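Visit to the Corkex open day, November

Corkex runs the training centre for the Kocabaş cafes, and once a year it lets other operators in to see how counter staff are prepared for difficult customers. I manage two small coffee shops and went along with my assistant manager, Eylül Sönmez. Doors opened at 9 am and we were there until mid-afternoon.

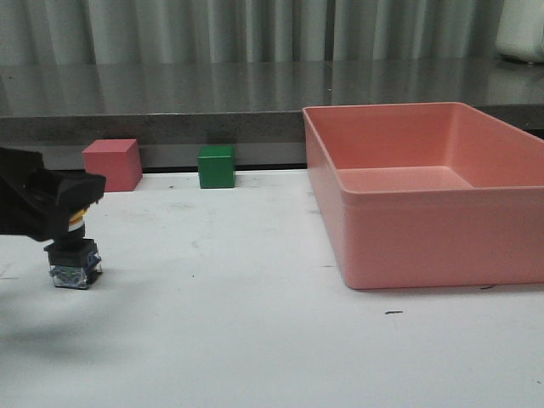
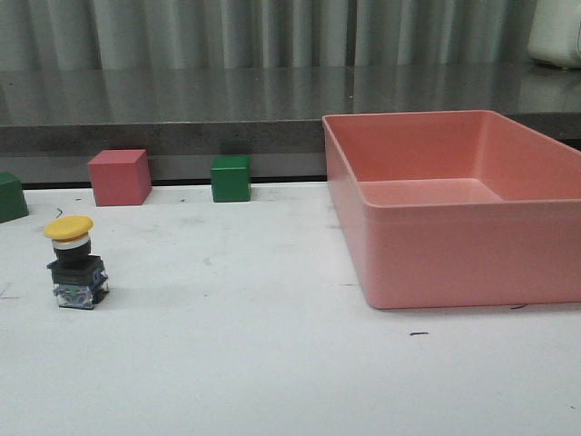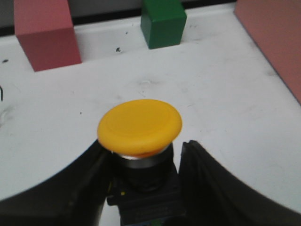
The morning session was on what the trainers call refusal of service, meaning the point at which a barista can stop making the order and ask someone to leave. Nurhan Sezer, who leads the course, went through last year's incident book. It had 1387 entries across the chain, and 381 of them began with an argument over a house rule such as dogs, outside food or closing time. She then moved on to counter layout and how far staff should have to reach for help. The yellow push button, with its wide, flat cap, was the shape she favoured for a call point, as a palm can land on it without much aim. Eylül asked whether children would press it as well. The answer was yes, and to keep any call point on the staff side.

After morning tea we split into groups of 20 for role play. Ferhat Değirmenci played a customer who had been told the toilets were for patrons only, and he was loud enough that the next room went quiet. The instruction was to say the rule once, offer one alternative, then fetch the shift lead. Most of us said the rule three or four times. I was one of them.

Lunch was sandwiches and filter coffee, both good. Parking was not – allow time for the walk from the oval.

The afternoon was given over to paperwork. Milagros Ospina showed us Illik, the reporting form Kocabaş staff fill in on a phone before they finish their shift. It asks for the time, what was said and who else heard it, with no box for opinion. She recommends taking down witness names on the spot, even if it is only a regular's first name. There was also a short talk on filming by customers, which was mostly a list of what not to do with your hands.

Bartosz Jabłońska took questions on cost. A half-day course at your own premises is $3000 including the workbook, and travel is extra outside the metro area. For two shops that is a lot, and we have asked whether we could share a booking with the bakery next door – Corkex will let us know. In the meantime Eylül is rewriting our house rules sign so it fits on one page, and we have moved the incident book from the office to the drawer under the till.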